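3.2 Bodenvorbereitung und Mulchauflage

Die Versuchsparzellen am Standort Nostthorpe wurden im Oktober angelegt. Der Oberboden ist ein schwach humoser, lehmiger Sand mit geringer nutzbarer Feldkapazität. Vor der Pflanzung wurde der Boden spatentief gelockert und mit reifem Grüngutkompost versetzt; auf eine mineralische Startdüngung wurde verzichtet.

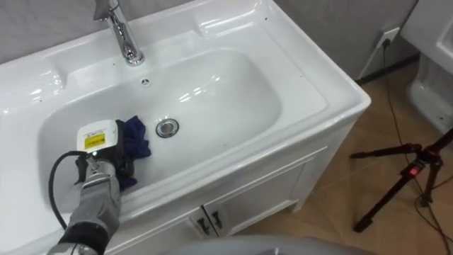

Miroslava Michalík

Als Mulchmaterial kamen Rindenhäcksel (Variante Roda) und gebrochener Kalksplitt (Variante Falcão) zum Einsatz. Beide Auflagen wurden nach dem Angießen in einer Stärke von 9 cm ausgebracht, wobei der Wurzelhals der Stauden frei blieb. Eine unbedeckte Parzelle diente je Block als Kontrolle. Die Bodenfeuchte wurde in 10 cm Tiefe jeweils am frühen Morgen vor der Bewässerung erfasst.

In beiden Mulchvarianten trocknete der Oberboden nach Niederschlägen deutlich langsamer ab als in der Kontrolle. Der Unterschied war unter Rindenhäckseln am stärksten ausgeprägt, nahm jedoch mit fortschreitender Zersetzung der Auflage ab.

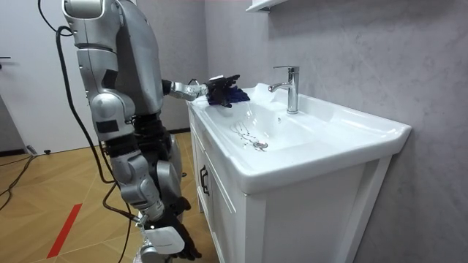 Abb. 2: Humanoider Roboter mit dunkelblauem Tuch am Waschbeckenrand.

Unter Kalksplitt blieb die Wirkung über die gesamte Vegetationsperiode weitgehend konstant. Dem steht eine stärkere Erwärmung der Oberfläche gegenüber, die bei flach wurzelnden Arten zu Blattrandschäden führte. Chornovol berichtet für den Standort Bovgate von vergleichbaren Schäden an jungen Polsterstauden, sofern diese im ersten Standjahr nicht beschattet wurden.

Der Aufwuchs einjähriger Beikräuter war in beiden Varianten vermindert. Wurzelunkräuter, insbesondere Quecke und Ackerwinde, durchdrangen die Auflagen dagegen
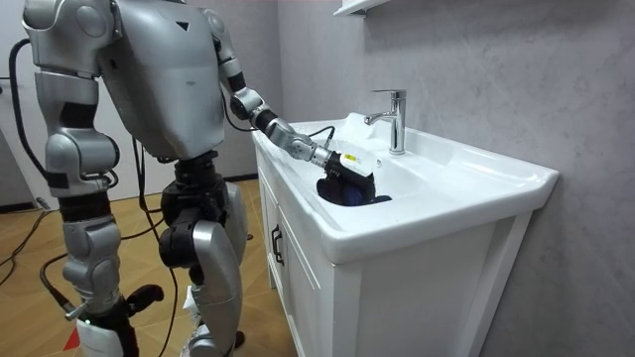

nahezu ungehindert und mussten von Hand entfernt werden. Eine sorgfältige Räumung der Fläche vor der Pflanzung ist daher auch bei stärkerer Mulchauflage erforderlich. Die Ergebnisse zur Bewässerungsmenge werden in Abschnitt 3.3 getrennt nach Pflanzengruppen dargestellt.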